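Robótica de manipulación. Apuntes de la unidad 4
Recogida de demostraciones para aprendizaje por imitación
Prof. Marlies Lanz. Prácticas: Pirmin Haslinger

4.1 Qué se entiende por episodio

Un episodio es la grabación completa de una tarea, desde que el brazo sale de la posición de reposo hasta que vuelve a ella. Se guardan las posiciones articulares, la apertura de la pinza, las imágenes y una frase en lenguaje natural que indica lo que se pide. Todo lleva marca de tiempo. Si falta una de las señales, el episodio no entra en el conjunto, aunque la tarea haya salido bien.

En las prácticas se usa el formato Kunura, el mismo del curso anterior. Los campos obligatorios están en el anexo B. El campo "operador" se rellena con el código asignado, nunca con el nombre.

4.2 Elección de la tarea

La tarea debe poder enunciarse en una sola frase y tener un final reconocible. "Coloca el vaso dentro del cuenco verde" sirve. "Ordena la mesa" no sirve para esta unidad, porque dos personas no se pondrían de acuerdo sobre cuándo ha terminado. Las tareas largas se dividen en subtareas y cada una se graba por separado.

Conviene que haya sobre la mesa objetos que no intervienen en la tarea. Un modelo entrenado siempre con un único objeto a la vista aprende a ir hacia lo que destaca del fondo y no hace caso de la frase. En el montaje de desayuno hay dos vasos azul claro, dos cuencos de distinto color y una tostadora. Como los vasos son iguales, la instrucción tiene que distinguirlos por su posición: "el vaso de la izquierda", "el vaso que está más cerca de la tostadora". Los cuencos pueden nombrarse por el color.

El agarre por el borde, con el vaso de pie, es el que se pide en todas las grabaciones de este montaje. Mezclar agarres por el borde y por el cuerpo en un conjunto pequeño suele dar trayectorias intermedias que no corresponden a ninguno de los dos.

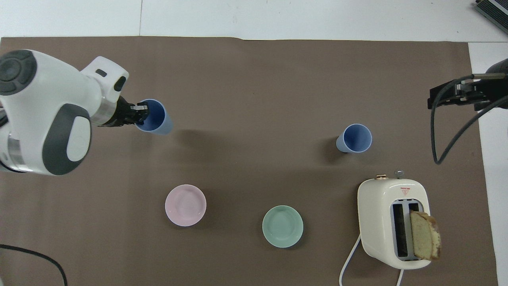

4.3 Variación de las condiciones iniciales

Entre un episodio y el siguiente se cambia la posición de los vasos y de los cuencos. La tostadora se mueve solo al cambiar de bloque. Cada bloque tiene 10 episodios con la misma frase. Las posiciones se toman de la hoja de sorteo que reparte Pirmin; no las elige el operador, que tiende a repetir las que le resultan cómodas.

Casos que deben aparecer en cada serie:
- vaso cerca del borde del tapete
- vaso y cuenco casi en contacto
- los dos vasos juntos
- objeto de destino en el lado opuesto al brazo

La iluminación no se fija. Se anota si las persianas están abiertas o cerradas.

4.4 Teleoperación

El operador mueve el brazo a velocidad constante y sin detenerse a pensar a mitad del recorrido. Las pausas se aprenden igual que los movimientos. Si hay duda sobre el agarre, se descarta el episodio y se repite. Antes de la primera sesión, cada estudiante hace una serie de prueba que no se conserva.

Los errores con corrección (la pinza falla, se retira y vuelve a entrar) se guardan en una carpeta aparte con la etiqueta "recuperación". No deben borrarse. En el ejercicio 3 se comparará un modelo entrenado con ellos y otro sin ellos.

4.5 Revisión y descarte

La revisión la hace una persona distinta de la que grabó. Se mira el vídeo a velocidad doble y se comprueba que la frase coincide con lo hecho. El error más frecuente es la confusión entre izquierda y derecha: la referencia es siempre el punto de vista de la cámara de cabeza, también cuando el operador está sentado enfrente.

El curso pasado se grabaron aproximadamente 600 episodios. En la revisión se descartaron 117, y de ellos 38 por una frase que no correspondía a la tarea. Los demás descartes fueron por pérdida de sincronía entre cámaras o por episodios cortados antes del reposo. Las frases mal puestas podrían haberse corregido, pero se decidió no tocar los datos después de la entrega.

4.6 Entrega

Cada pareja entrega cuatro bloques revisados, la hoja de sorteo y un texto de una página con los problemas encontrados. Fecha límite: 17 de julio. Los archivos se suben a la carpeta Predum del servidor de prácticas. Las dudas sobre el formato se consultan con Thenmozhi Lobo, en horario de laboratorio.

Lectura para la unidad 5: apuntes de Cyrill Kuster sobre segmentación de trayectorias, secciones 1 y 2.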